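Search this site Go

3.2 Keeping the folding cell running

I'll admit that when Rosalinda Tagle and I started on the Kama cell, I figured the arms would be the hard part. Mostly it was the cables. Each arm bends at the big joint all day long, so we leave the purple cable in a loose loop over the housing and check it every morning for rubbing. Our first set ran tight along the links and went bad after 381 folds (we were not happy!).

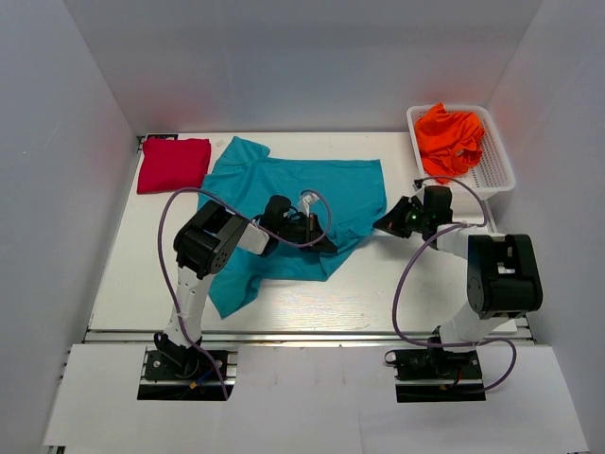
Figure 4. The cell with a teal shirt between the two grippers.

We bolt both bases down first, then square them to the aluminum rail at the front edge of the table. I like to wipe the tabletop before anything else goes on it, lint gets everywhere. The walls stay plain white so colored clothes stand out, and the basket always goes in the back right corner. With the looser loops we got to 2,000 folds before swapping a cable, and that swap was my own fault – I'd pinched it while changing a finger.

Last updated 2019-06-28
Contact | © Virnemville | Back to top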